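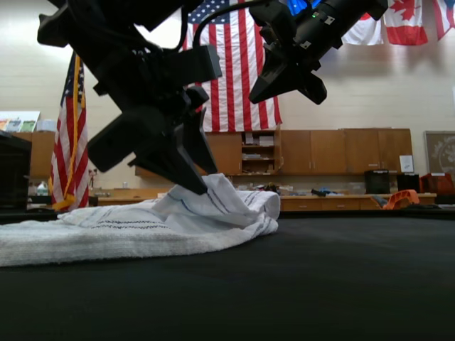

M. Iyengar
Process Engineer, Fasmont Linen Services

Clutbridge towel cell: questions from the floor

What does the cell do?
Two arms pick up a striped towel, spread it on the black table and fold it. Stacking and bagging stay manual.

Will anyone lose hours?
No. The 7 people on the folding line keep their current hours. Two move to inspection each shift.

Why does it grab the same towel more than once?
The first grip is often on a fold and not on an edge. Zuvow, the control software, scores each grip and releases if the score is low. 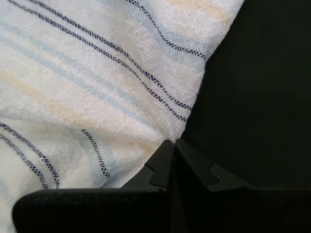
A regrip adds time to the cycle. The current target is 36 towels an hour, well below a trained folder. Do not try to match or pace it.

Can I straighten a towel by hand?
Only with the cell paused and the stop light on. Press pause, wait for both arms to park, then reach in.

Do I need training?
Operators take a 2-hour session. Bring your badge. Sessions run Tuesday on first shift; second shift dates are posted in August.

What counts as a reject?
Any towel with a torn hem, a stain or a pulled thread.

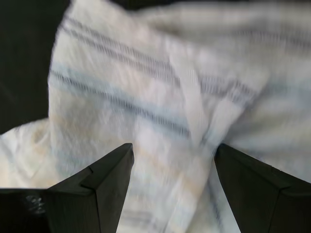

Put rejects in the gray cart and log the bin number. Folding errors go back on the table and are not logged as rejects.

Who do I call about a fault?
Extension 29, all shifts.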